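2022-02-13
Kanness cell, gripper fault

Gripper dropped out again this morning, same error as before: finger position lost during close, drive goes to safe state, arm holds. Third time since we went to the 2000 cycle test. Cleared it from the pendant the first two times and carried on, which I shouldn't have done. Left it faulted this time and went looking.

State when I got to it: arm stopped at the high wait position, no part in the fingers, cell door locked, E-stop not pressed. Log shows the fault 300 ms after the close command. Motor current was normal right up to the end, so I don't think it jammed. The encoder count just stops and the drive gives up.

Locked out the supply and opened the door. Moved the fingers by hand through full travel, no grit, no tight spot. Play in the linkage feels the same as on the spare. Checked all the screws I could reach with the hex key and none of them turned.

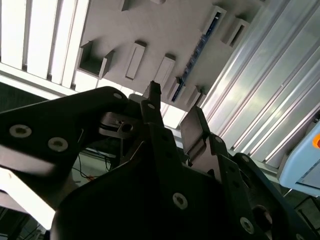

Next was the cable. With the wrist at zero the encoder reads fine and stays fine when I pull on the connector. Powered back up in teach mode at slow speed, stood outside the door and rolled the wrist toward the wait position. Lost the signal near the end of the roll, got it back on the way down. Did it again, same result. So it's an open wire that only shows when the cable is twisted, probably close to the strain relief. Haven't cut the jacket to confirm.

The Prodmont path from October didn't roll the wrist this far. The wait position was changed when the Orgate trays came in, and I can't find a note that anyone looked at the cable length afterward. I didn't.

Safety side: the drive did what it should, but a safe state on this gripper means no holding torque. If it had been carrying a part, the part would have come down. Nothing under it but the tray, door was shut. Still needs writing up.

Done so far:
- Tag on the cell, automatic mode locked off
- Cycle test stopped, count saved
- Ordered 2 encoder cables from Van den Broek, the longer version

To do:
- Fit new cable, more slack at the wrist, check through full roll before power
- Move wait position back if the trays allow it
- Change fault handling so it needs a person at the cell, no remote clear
- Look at a spring or brake for holding on power loss. Ask what it does to close time.
- Restart the count from 0. Don't add the old cycles on.

Old cable goes in the fault bin with a label once it's off. Please don't throw it out, I want to open it up.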